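Plurna Newspaper Reader, version 6: review

Plurna is a desktop program for reading and indexing scanned newspapers. It is aimed at local historians and small record offices working through long runs of a single title. I have used it since September on a weekly paper covering railways, elections and civic visits in one market town, mostly from bound volumes scanned at 300 dpi.

Installation is simple. The program asks for a folder of page images and a folder for its index, and the two must be on the same drive. A network drive is accepted but slows the first pass badly. TIFF and JPEG files are read directly. PDFs have to be split into pages first, and the tool supplied for this drops the original file names, so I used a separate one.

Column detection is the main change from the previous version. On a test batch of 92 pages, most advertisement columns were kept apart from the news columns beside them, a common point of failure in the older release. Headlines running across two columns are still attached to the left-hand one only. Election results set in tables come out as a single string of names and totals, and must be typed again by hand.
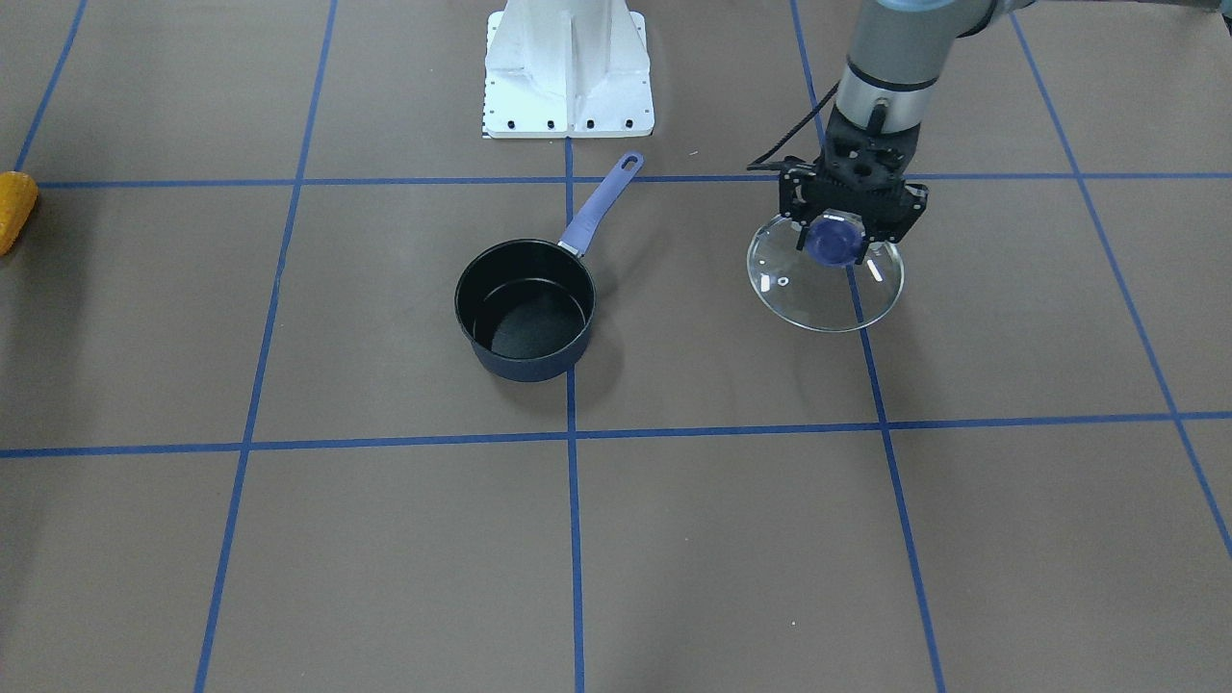 Glass lid with a translucent blue knob, held in a black gripper.

Text recognition is good on clean type and poor near the gutter, where the page curves. The long s is handled if the option is set before the first pass. Changing it later means building the whole index again. Corrections are made in a side panel and stored apart from the recognised text, so the original reading can always be recovered.

Searching is fast. Wildcards work at the end of a word but not at the start, an odd limit when the first letter of a surname is so often the one misread. Date searches depend on the file names following Plurna's own pattern. Supplements and late editions need a suffix, described only in the appendix to the manual.

Export is to plain text or CSV. I moved my index into Kumby, which we use for the parish and poll book records, and the only repair needed was to the accented characters. Bekumach imports the same file but ignores the page reference column.

A licence covers 2 machines. For a run of one newspaper in fair condition, Plurna is worth the price. For mixed titles, or where the results tables matter most, I would stay with Bekumach until the table reading is improved.

Reviewed Wed 17 December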